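From: Horácio Quintela
To: Drasbridge robotics club list
Subject: Re: [club] glue and the sorting box

> Has anybody got further with the sorting box? We said we'd have it for the November
> meet and I still only have a sketch. Also, which glue are people using on foam? Mine
> ate a hole in it.
> Vaughan

Hi Vaughan, hi everyone,

So sorry about the hole! I did the very same thing my first year in the club, with a can of spray glue, and I was picking white crumbs out of the rug for a week. Hot glue has been fine for us as long as the gun is set low and you let it sit a moment before you press the pieces together. Try it on a scrap first, please.

We've been getting on with the box at our place in the evenings, usually after 7 when dinner is cleared away. The inside walls have their shiny tape now, which I'm hoping will help the parts slide down toward the gripper fingers (if it doesn't, well, we have plenty of foam left, and I'm not too proud to start over).
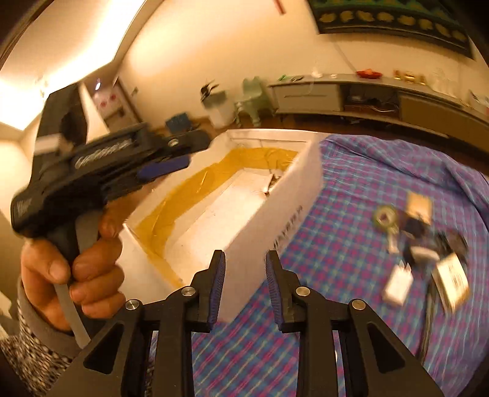 Glue gun out, box on the bed, gripper close by.

If anyone wants to come and help with the divider, we could really use two more hands, and I'll make soup. I still owe Skotico's team 5 of the long screws from the Drallance kit, so whoever is seeing them next, do remind me. And could someone check that room 311 is still ours for the practice run?

Warmly,
Horácio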